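The great tube rack tidy-up (and why my bench finally makes sense)

23/06/2022

So I've been threatening to sort out my bench for ages, and this week I finally did it. If you've been reading for a while you'll know I started doing pond water as a hobby, one jar and a secondhand microscope, and it kind of got away from me. Last October I bought a carton of conical tubes from Varnov because the per-tube price was silly good, and I've been finding them in drawers, coat pockets and the glove compartment ever since.

The main problem was that I'd been mixing sizes. The 15s and the 50s were all jumbled in one big tub, so every time I wanted a little one I had to dig past the big ones, and then of course the lids were in a different tub. I know, I know. Put the lids on the tubes! I do that now.

I also got picky about what the tubes stand in. I've tried the foam trays (they shed), the wire racks (everything rattles) and a cardboard thing I made myself that lasted until the first spill. Clear acrylic is what I like. I can see the bottoms of the tubes without lifting anything, so if there's a layer of silt settling out I can keep an eye on it while I do something else. It came from Pletness and cost me $39 with shipping, which made me wince a little, but I've used it every single day.

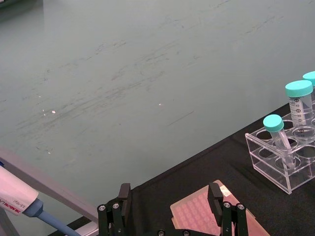

Fu wrote in to say that a 15 has no business in a rack with 50s, and that I should get a separate small one before something tips over. Fair point! A skinny tube in a wide hole does lean, and I've been putting up with it out of pure laziness. My rule for now is that anything in a 15 gets its cap screwed down tight before it goes anywhere near the rack. A second rack is on the list, right under "new lamp."

The black mat is my other favorite thing. The tabletop is that pale gray-green and it shows every smudge, and I've scrubbed it with everything in the house and the streaks just move around. On the mat I can find clear plastic without squinting. It also means I have one definite spot where tubes are allowed to be, and if they wander off it, I notice.

Oh, and caps! Turquoise on both sizes, which looks lovely and tells me nothing at all. I've been writing the pond name on a strip of tape down the side (the Jalau samples get a little J as well) and trying to keep it clear of the printed scale, having covered up the 40 line more than once and then had to guess.

Still to do: the slide boxes, the pipette tips, and the drawer I'm not ready to talk about. I think there's a sandwich bag of loose lids in there. I'll get to it this weekend if the weather's bad, and if it's nice I'll be at the pond.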